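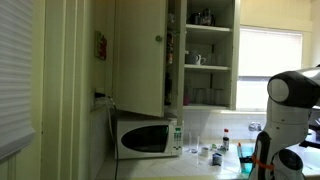 Chamado 472 - porta do armário de parede não fica fechada. Aberto por Ludivine Cordier, copa da Gerkarik. Segundo ela, a porta abre sozinha quase 5 vezes por manhã, sempre com alguém por baixo. Fui ver. A porta é lisa, creme, com puxador redondo esverdeado, e aberta fica mesmo por cima do micro-ondas, à altura ideal para a testa de quem vai aquecer a sopa.

Outubro, 9h10: apertei as dobradiças. Fechou. Fui buscar café, voltei, aberta.

9h40: o Virgilio Barredo sugeriu fita-cola. Registado, não aplicado.

11h15: trinco magnético Kikby, ref. 231. Segura, desde que ninguém bata a porta do corredor - ou seja, não segura.

Estado: pendente. Peço à Lema dobradiças novas e, até lá, cabeça baixa.

Jaanus Rätsep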